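Progress report to the Damia small grants panel
Sunday, January 22, 2023

Dear all,

Thank you again for your patience over Christmas, when the workshop heating gave up and we did rather more tea drinking than building. I'm glad to say things have picked up nicely since, and the two-armed helper is coming along in the simulator while we wait for the last of the real parts from Stotberg.

Thaís Arruda has taken charge of the simulated room and has been at it most evenings (her family must wonder where she's gone!). The job we've settled on first is a simple one, picking up a piece of fruit from a table and putting it in a bin.

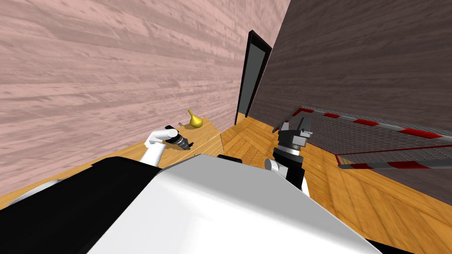

We ran 200 tries before the new year and the left arm managed a clean grasp in 174 of them, which pleased us no end. Letting go over the bin is still the weak spot, and I suspect the trouble is in how the body turns, though Thaís thinks it's the wrist and she is usually right.

On money, we have spent 900 pounds so far, nearly all of it on motors, and the remaining 50 in the parts line will go on cable and connectors. We'd like to start on the real arms in March, if the bench is free by then.

With warm thanks,
Sorcha Ritchie
Sademel Shared Workshop

Comments

Conceição: Lovely to read this, Sorcha. Is the Tuesday group still welcome to come and watch?

Sorcha Ritchie: Always! Bring a jumper.

pk_lathe: My money's on the wrist too. I have spare connectors if you want them.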